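Katene project update: the hand-demonstration sessions, July

Most of the questions we get from newsletter readers are about the arm, so it may come as a surprise that the arm spent most of last month switched off. July went into demonstrations. Zostar, the two-armed machine we are building the tidying work on, learns from people doing a job with their own hands, and it needs a great many of those before it will do anything useful.

The setup is simple enough to explain to a new starter over coffee. The person puts on a wrist band at each side, with the printed markers facing up, and wears a camera on the head. They do the task at a normal pace. The markers give us the position and angle of each wrist, the head camera gives us the view, and the software, which we call Dastach, lines the two up in time. Later the wrist paths are turned into paths for the grippers. There is no joystick and no headset screen. A person who has never seen the robot can be recording within half an hour, and most of that half hour is adjusting straps.

The task for this round is loose paper. It was picked from the list that the Kultasar building team gave us last winter, when we asked them which small jobs ate up the end of a shift. Paper bins that overflow, or that get missed by the person throwing, were near the top. The job as written on the task card is short: gather the loose paper beside the bin, put it in, press it down if the bin is full, and leave the floor next to it clear.

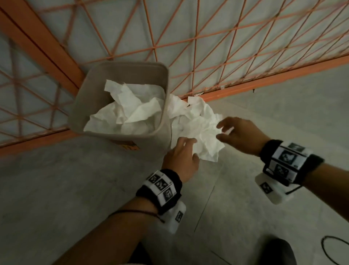

We set a target of 1000 complete runs for the month and reached it with a few days to spare. A complete run means the person started with hands away from the work, finished with hands away from the work, and neither set of markers was lost for longer than a blink. Runs that fail on the last point are kept in a separate folder. They are no good for training the wrist paths, but they are useful for checking how Dastach behaves when it has to guess.

Marker loss was the main trouble in the first week. When someone reaches deep into a bin, the wrist turns over and the band goes out of view. We tried asking people to keep their wrists flat, and the recordings that came back looked stiff and slow. People were thinking about their wrists and forgetting about the paper. We dropped that instruction after two sessions. What we do now is let people work the way they like and throw out more runs. It costs time, but the motions that remain look like something a person would do at home.

The bands themselves also changed. The first version had markers along the top only. The current one has a hanging box below the wrist with its own marker on the face, so that something is usually in view when the hand rolls. It does swing a bit. People say they stop noticing it after ten minutes, and the calibration step at the start of each run takes care of small shifts in where it sits.

Cables are the other complaint. Each band has a cable running off it, and anyone who turns around quickly finds out how long it is. A wireless version is on the list for the fall. Until then we ask people to settle their feet before the start tone and to stay put until the run is over.

A word about why we chose something as soft as paper. The earlier work on this project used blocks, bottles and boxes. Those keep their shape when they are held, and a robot can plan a grip from a single look. Crumpled sheets change every time they are touched. You pinch a corner and the rest of the pile moves with it, or comes apart, or stays behind. There is no one correct way to pick up a heap like that, and we wanted to see whether a model could learn from many people each doing it a little differently.
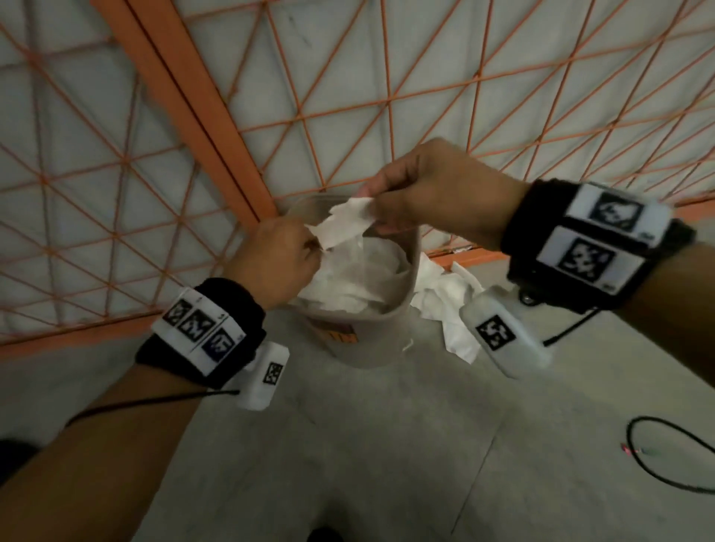

Two-handed work is where these demonstrations have been most helpful. In our remote-control sessions last year, the operators hardly ever used both grippers on one item, even when it would have been quicker. Steering two arms through a pair of handles takes a lot of attention, and people fell back on doing one thing at a time. With bare hands they use both without thinking. A tissue gets held on opposite sides and pulled between the fingers over the bin, and the left and right wrists work together in a way we never managed to get from the handles. The timing between the two sides is the part we most want the model to pick up, and it's hard to write down as a rule.

That said, remote control has not gone away. We still use it for the second stage, once a model has been trained from the hand recordings and is running on Zostar itself. An operator sits at the desk and watches. If the arm starts to drift or closes on nothing, the operator takes over, finishes the motion, and hands control back. Those short corrections are saved and added to the next round of training. In the spring we found that a small number of corrections did more good than a large number of fresh demonstrations of the same thing, at least for the block tasks. We will find out over the next few months if the same is true of paper.

The gap between a hand and a gripper is still the weak point. Zostar has 2 fingers on each side and a person has five. When someone spreads a hand flat and rakes a pile toward the bin, there is no direct match for that on the robot. At present Dastach maps it to a closed gripper pushed sideways, which gathers some of the pile and leaves the rest. Pinching maps across quite well. Pressing down into a full bin maps across well too, as long as the force limit is set low. We had it too high on the first trial and had to stop the run early.

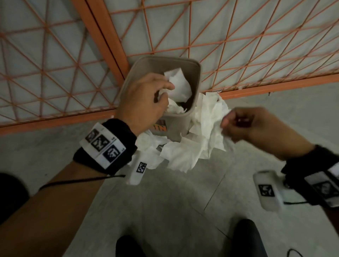
Several readers asked what we tell people before they start. The current sheet fits on one page, and the main points are these.

Wear sleeves that end above the wrist band or roll them up.

Look at what your hands are doing. The camera goes where your head goes, and if you look off at the clock, so does the recording.

Do not rush. A normal pace at home is the right pace.

If you drop something, pick it up and carry on. Do not stop the run. A dropped item and a recovery is worth keeping.

If you think you have found a better way halfway through the session, use it.

Take a break after every 20 minutes, or sooner if your back or knees want one. Bending over a bin is harder work than it sounds, and we have added a cushion for people who would like to kneel.

The fourth point gets the most questions. People feel they have spoiled a run if it was not neat, and will ask to do it over. We would much prefer the messy version. In the spring, a model trained only on clean runs did fine until the first slip, and then it kept closing the gripper on the place where the block used to be. After runs with slips were added, it would look again and try a second time.

Next steps. Sorting and labeling of the July recordings is under way and should be finished by the end of next month. The first paper model will then be trained and tried on Zostar, at reduced speed and with an operator at the desk for every run. We plan to start with a small amount of loose paper and build up from there. The measure will be whether the floor beside the bin is clear at the end, checked by a person, with the time taken noted but not scored.

A second round of demonstrations is planned for the fall with a different set of items, most likely cloths and small bags. The aim is to bring the whole collection up to 2000 runs before the end of the year. Sessions last two hours including breaks, in the morning or starting at 2 p.m., and no experience is needed. Anyone with wrists that fit the bands can take part. We now have a larger size as well, after the first set turned out to be too tight for several people.

If you took part in July and would like to see one of your own recordings played back with the wrist paths drawn over it, send a note to the Katene project desk with the session code from your sheet. Please allow a couple of weeks while the labeling is going on.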